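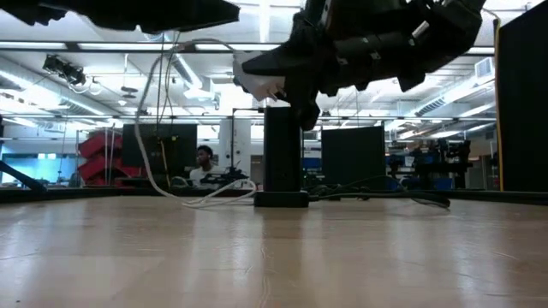
Gerardo Ferraro would like it known that the arms are the easy part. Cables, he says, are the hard part, and anyone thinking of joining the Nirnora robotics club for the arms should come and spend an evening with the cables first.

I put this to Annunziata Mancuso, who started the club and still runs the second-year project out of it. She laughed for a while.

"He's right though. Gerardo's right and he's annoyed about it, because he joined for the arms."

We talked over bad coffee in the corridor, between one student knocking off and the next signing in for their turn. She had a clipboard under her arm the whole time. The project is called Kireck (no, it doesn't stand for anything, she's been asked) and the idea is simple enough to say in a breath. Two arms, one table, ordinary objects. The students teach the arms to pick things up, by guiding them through it over and over, then train a program on the recordings and see what it learned. Mostly, at first, not much.

"The first lot of training, we had 129 demos. I thought that was heaps. The arm went to the middle of the table and sort of hovered. Like someone at a party who doesn't know anybody."

And now?

"1,361. Which sounds impressive until you ask how many are any good. We went through and kept 485."

What happened to the rest? Bad grips, she says. Late grips. Someone's sleeve. A whole run where two of the students had different ideas about what "done" meant, so half the recordings stopped with the object in the air and the other half put it back down. That one led to a proper argument and then to a written definition, which is now sticky-taped to the inside of the cupboard door.
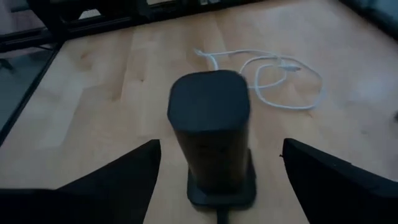
Picking the objects is its own fight. Everyone wants to bring something cute and the cute things are useless, Mancuso says, too soft or too shiny or they roll off. She likes anything boring that stands up by itself. But tall things have their own problem, and she gets quite animated on this – you come down from above and what you mostly get is the flat top, and the sides drop away into shadow, so a student who lines up nicely on the top can still be wrong about the bottom. A base that sticks out past the body makes it worse again. "You've got a finger open either side, there's a gap, you think beauty, plenty of room. Then you go lower and the base is wider than the thing you were looking at." Her rule for beginners is slow down before you close. They don't, for the first month or so, and then they do.

I asked whether the marks depend on the arm succeeding.

"No. God no. They'd all fail in March." The marks are for the logbook. What you tried, what you changed, why you think it did what it did. She reckons the best logbook she ever read was from a student whose arm never picked up a single thing. Eleven pages on lighting. "I gave it to the next year's group as reading and they whinged, and then they all fixed there lighting."

Ferraro, when he came back past us, was less forgiving about the marking but agreed about the lighting. He's on his second go at the project. First time round he tried to do everything with one arm and ran out of weeks. This time he wants a handover, one gripper passing to the other over the middle of the table, and he's spent most of his hours so far on stopping the two of them from meeting in the wrong spot.

"You can't just run one and then the other," he said. "Well you can. It looks terrible. They've got to sort of be aware of each other and they aren't, so you have to be aware for them."

Has it worked yet?

"2 times." Pause. "The second one I wasn't recording."
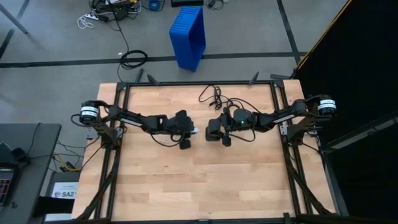

The two Kireck arms, grippers nearly meeting over the butcher-block table.

There's a competition coming, the Antunes Cup, and the club is split on it. Ferraro's keen. Mancuso is less so. She went along last year to watch and thought the teams had spent the whole term polishing one trick. "Lovely trick. But move the cup a hand's width to the left and they're cooked." If Kireck does enter she wants it in the open category, where the judges put the objects down and you don't get told where.

Money comes up, as it does. Pidell, the parts shop, gives the club a discount on fasteners and lets them pay late. Everything else gets argued for at budget time. What would she buy tommorow if someone handed her a cheque?

"Cable clips," she said. Then, down the corridor, louder, "Gerardo, I said cable clips!"

He gave her a thumbs up without turning round. New sign-ups are at the lab door, on the clipboard, if she's put it back.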